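3.2 Residue on shared writing surfaces

Erasure quality was treated as a separate variable from legibility. Fothergill's earlier survey of classrooms in the Cisow district reported that instructors rated a board as "clean" over a wide range of residue levels, which makes self-reported cleaning a poor proxy for surface condition. We therefore scored each surface directly, using the residue scale proposed by Huenchumán with one change: levels 0 and 1 were merged, as our raters could not separate them under overhead lighting.

The sample consisted of 527 surfaces in two school networks, Vonurside and Tullness. Painted steel, porcelain enamel and melamine boards were all included. Boards mounted outdoors or in storage areas were excluded, as were any with visible cracking of the coating. Each surface was scored at three fixed points (upper left, center, lower right) by two raters working independently. The three scores were averaged, and disagreements of more than one level were referred to a third rater. Scoring took place in March, before the spring recess, when the boards were in daily use.

Mean residue was higher at the center point than at either corner in both networks. The difference was larger on melamine, consistent with the greater porosity of worn melamine coatings. Time since last wet cleaning explained more of the variance than surface age, although the two were correlated at Tullness and could not be fully separated there. A subset of 300 boards was scored again after a single dry wipe with a felt eraser. Dry wiping lowered the score on most enamel boards but had little effect on melamine at level 3 or above — a result that agrees with the bench tests described in Section 2.

Markers stored on the board itself raise a further issue. Even where a tray is fitted, users often improvise, and the storage position then falls inside the writing area (Figure 4). Such positions were recorded but were not used as scoring points.
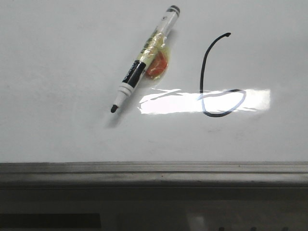 Figure 4. Dry-erase marker with tape around the barrel, on a whiteboard with faint smudges and streaks.

We did not test whether on-board storage affects residue in the adjacent area. Only 12 of the scored surfaces had a marker stored within the writing area at the time of the visit, too few for a comparison by coating type. The Halliday protocol, which requires all items to be removed before scoring, would have missed these cases entirely.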